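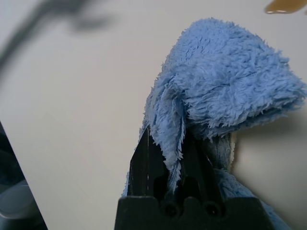

Wednesday, late

Woke before the alarm again. The left knee was stiff from yesterday's hill so I walked up and down the hall for a while before I tried the stairs. Coffee, two slices of toast, the last of the apricot jam. Need to put jam on the list.

October has been dry so far and the yard shows it. I watered the two young pear trees before it got light and then did the tomatoes, which are finished really, but there are still green ones on the vines and I don't want to pull them yet. Picked what was ready and set it on the kitchen windowsill. Some of it will have to go into chutney this weekend if I can find the big pot. I think my sister has it.

The main thing today was the choir. We had the first full rehearsal of the Zavala piece in the hall at Tranness, all four sections together, and it went badly for an hour and then went fairly well. The altos know their part better than anyone. The basses, meaning us, came in early at the second page turn every single time. Aurelio Esquivel stopped us and clapped the rhythm and had us speak it, and then we did it again and came in early again. He didn't get angry. He took his glasses off and wiped them and said we would come back to it after the break.

During the break I stood outside with Apolinar Escobedo and we went over it with his score on the hood of his car. He has marked the rest in red pencil, a big square around it, and he said he doesn't count it at all, he just breathes in when the tenors land on their long note and comes in on the next beat. I tried it that way in the second half and it worked for me three times out of four. I have now put a red square in my own score too.

The hall was cold. The heating is on a timer and it hadn't been changed from the summer setting. I kept my coat on through the warm-up and then had to take it off because I can't get a full breath in it. Next week I'll wear the gray sweater.

There was some talk about the concert. The church at Carkis has agreed to the date but wants us to bring our own risers, and the ones we own are at the school and one of them has a bad hinge. The church seats 300 and Aurelio would like it full. Last spring we sold far fewer tickets than that, though it rained all evening and the road was closed at the bridge. Someone suggested printing 500 flyers. I said I could take a stack to the library and the feed store and leave some at the dentist when I go on my next visit. I don't mind doing it but I don't want to be the only one doing it, which is what happened in the spring.

The tickets are going to be 14 dollars. I thought that was high. Apolinar thought it was low. We left it there.

Drove home the long way, past the reservoir, because there was a truck stopped across the lower road with its flashers on. The water is down a good deal and you can see the old fence posts sticking up on the far side, where the Votano farm used to be. I remember my father pointing them out to me from the back seat side of the truck when I was small, in another dry year. He knew the family a little. He said they had kept geese and that you could hear them from the road. I pulled over and looked for a few minutes and then a car came up behind me, so I went on.

Soup for lunch. It was after two by then. I slept in the chair without meaning to and woke up with the radio going, a program about bridges.

In the afternoon I called about the gutter. The man can come next week but not before noon, and he wants to look at the whole back side while he's up there. I told him to look but not to start on anything until we've talked. I cleaned out the downspout myself by the porch with a piece of wire and got a tennis ball out of it, very old. No idea whose. We haven't had a dog since Biscuit.

Then laundry. Towels and sheets first, dark things after. I folded it all at the table with the score propped up against the fruit bowl and sang the bass line through from the beginning, quietly, and then not so quietly. I had the page turn right by the third time. It is harder to stay in tune when I'm looking down, so I'll have to learn the last page by heart. There are only a few lines on it with any trouble in them. The word at the top of the page has a long vowel that I keep closing too soon, and Aurelio looked straight at me for that one today.

Wrote to Ellen. I told her about the risers and the reservoir and asked whether she has my big pot. Also asked if she wants to come for the concert and stay over. She hasn't heard us since we did the carols, when we were down to five men and one of them had lost his voice. I'd like her to hear us with a proper sound in the room. The spare bed needs a new slat before anybody sleeps in it, so that goes on the list with the jam.

Supper was eggs and the rest of the beans. Read a chapter of the canal book and found I had read it already. Went on to the next one, which I think I have also read, but I couldn't say how it ends.

Knee is better tonight. I'll do the short walk tomorrow, to the mailbox and around by the creek, and leave the hill until Friday. The wind is up a little and there's a branch touching the bathroom window. I've left the saw by the back door.

List: jam, bed slat, lamp oil, stamps, red pencil.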